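Dinham: historiales de manos de póquer en torneos

Registro de manos de torneos de Texas Hold'em sin límite, convertido a un formato de texto único. Está pensado para quien quiera estudiar decisiones en fase de burbuja y mesa final sin tener que limpiar antes los historiales de cada sala.

Versión actual: febrero. Sustituye a la anterior, que tenía errores en los botes secundarios.
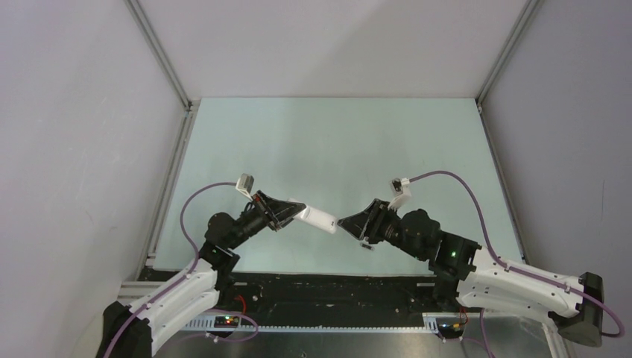
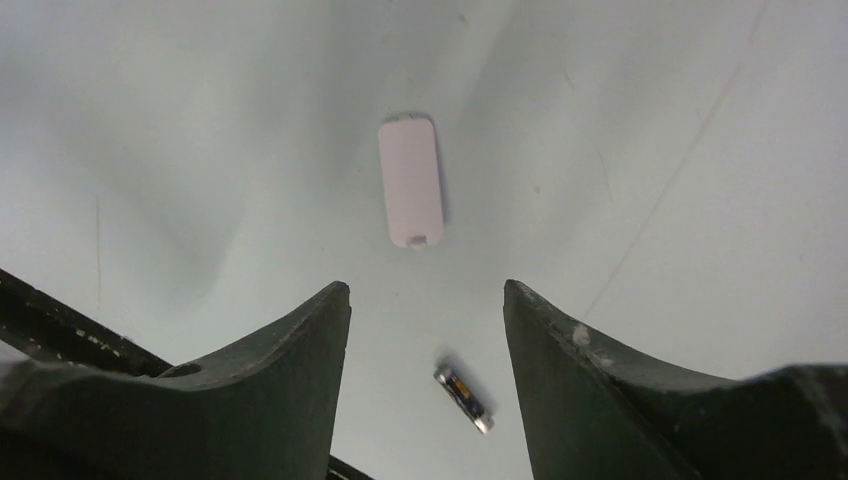

Contenido

El conjunto reúne 2000 torneos de mesa única y multimesa. Cada torneo ocupa un archivo de texto y las manos aparecen en el orden en que se jugaron. Los torneos proceden de dos fuentes: la liga en línea Kudbridge y el circuito de clubes Curkover, cuyas mesas finales se anotaron a mano y después se pasaron a limpio.

No se incluyen partidas de dinero, ni Omaha, ni torneos con recompensa por eliminación. Los satélites sí están, en una carpeta propia, porque el reparto de premios cambia tanto la estrategia que mezclarlos con el resto estropea cualquier estadística.

Estructura de carpetas

kudbridge/ torneos en línea, historial completo
curkover/ mesas finales en vivo
satelites/ clasificatorios de ambas fuentes
premios/ tabla de pagos de cada torneo
herramientas/ guiones de conversión y comprobación

Campos de cada mano

torneo: identificador del torneo
mano: número correlativo dentro del torneo
nivel: nivel de ciegas
ciega_p, ciega_g, ante: importes en fichas
boton: asiento del repartidor
pilas: fichas de cada asiento antes de repartir
acciones: secuencia de apuestas, separadas por punto y coma
mesa: cartas comunitarias
mostradas: cartas enseñadas, si las hubo
bote: bote total y botes secundarios
quedan: jugadores vivos en el torneo

Las cartas se escriben con valor y palo en inglés (As, Td, 7c). Se pensó en usar la notación española, pero casi todos los programas de análisis leen la otra. Los importes van siempre en fichas, nunca en ciegas grandes; el guion fu_convertir hace el cambio si hace falta.

Cómo empezar

Descargue el archivo comprimido, descomprímalo y ejecute fu_comprobar sobre la carpeta raíz. El programa revisa que la suma de fichas sea constante de una mano a la siguiente y escribe un informe con las discrepancias. Necesita Python 3 y ninguna biblioteca adicional.

Para extraer solo las manos cercanas a los premios, use la opción --burbuja seguida del número de puestos. Con --burbuja 14 se obtienen las manos jugadas cuando faltaban 14 eliminaciones o menos para cobrar.

Anonimización

Los apodos se han sustituido por códigos. Un mismo jugador conserva su código dentro de un torneo, pero recibe otro distinto en el siguiente, de modo que no se puede seguir a nadie a lo largo de la temporada. Se han borrado también el chat y las horas de inicio.

Limitaciones conocidas

En las manos de Curkover faltan las cartas de quienes se retiraron sin enseñar. Las pilas se contaron en los descansos y entre uno y otro se calculan a partir de las acciones, así que puede haber pequeños desajustes.

En 50 torneos de Kudbridge no consta la tabla de pagos. Siguen en el conjunto, marcados con premios=nd, y no sirven para cálculos de ICM.

El tiempo que tardó cada jugador en actuar no se registró en ninguna de las dos fuentes.

Cambios de esta versión

Botes secundarios recalculados cuando hay tres o más jugadores con todas sus fichas dentro.
Corregido el orden de acción en el mano a mano, donde el botón pone la ciega pequeña.
Eliminados los torneos duplicados de la carpeta de satélites.

Licencia y avisos

Uso libre para estudio e investigación, citando Dinham y la versión empleada. No se permite revender los archivos. Si encuentra una mano mal transcrita, envíe el identificador del torneo y el número de mano; con esos dos datos basta para localizarla.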